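Notebook, Jun 26, 2021 - cold chain and vaccine uptake work
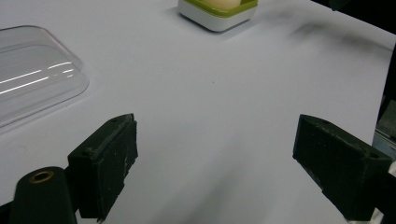 White tabletop, black gripper fingers in the foreground.

Great day on the uptake study! The last of the campus clinic surveys came in overnight, so we finally have all 200, and the free-text answers are so much richer than I dared hope. People really wrote to us. Whole paragraphs, some of them, about a grandmother who had measles or a bad experience with a needle at age six.

Jin-sol Yang and I read through 30 of them side by side to test the coding sheet. We disagreed on 2, both in the "wants more time" group, and I think she is right that it should be split: waiting for a doctor's advice is a different thing from waiting to see how friends get on. Changed the sheet. Old version is kept in the Karklow folder, please don't code from it.

Reminder to self - students who said they had seen a film or video on vaccines mostly did not name it. Don't guess! Code as "unnamed video" and move on.

Fridge logger: the Enitix one still drifts upward when the door is opened a lot. Ran it next to the Lim logger for 16 hours and the two traces sit nicely on top of each other until the morning, when everybody wants their samples. I love that plot (printed it, it's taped inside the back cover). Want to repeat with the probe in a glycol vial before I blame the hardware.

Also read the leaflet draft out loud, all of it. The paragraph on side effects is far better than the January one, plain and calm, with the sore arm right up front where people look for it. Still too many words on page 2. "Adverse reaction" has crept back in twice, fix.

To do: recode the first batch with the new sheet, order glycol, send leaflet comments to Jin-sol, ask the clinic for blank consent forms.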